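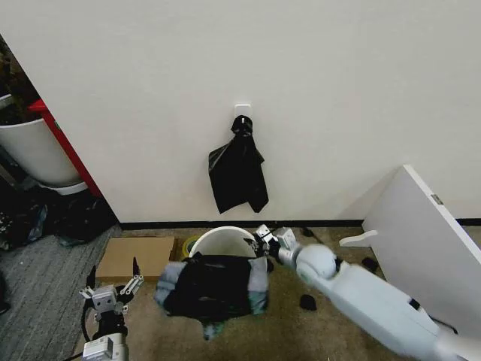
Rarnum two-arm kit: what you get and how it's been for me

I sell these out of the shared workshop where I built mine, so you're hearing from somebody who has put one together on a carpet with too few hex keys! The Rarnum is a pair of arms with a gripper on each, plus a head camera, and it ships flat in 2 boxes. Mine took 7 evenings to build, and one of those was me putting the left wrist on backwards.

I've been using bin bags as my test job. They're floppy, they're shiny, they fold over on themselves, and a bucket is a pretty unforgiving target. If you can get both grippers to agree on where the edge of a bag is, you're in good shape for laundry and the like.

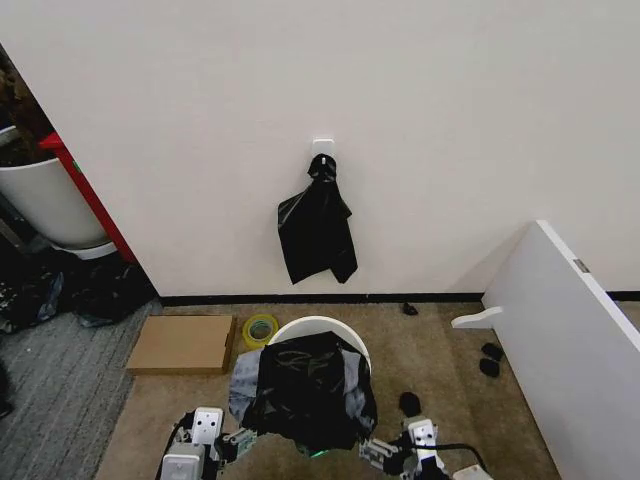
My advice is to start slow. I run the arms at the lowest speed setting for any new job and only bump it up once I'm bored (Duarte Marinho skips this step, and he orders a lot of spare fingertips).

The kit is $624 with both grippers. A single arm with one gripper is $281, and you can add the second later. Cable clips are included, please use them.

Pickup is Wednesday evenings at the workshop, or I can ship. For questions about the wiring, ask for Sofia Fonseca, she knows it better than I do.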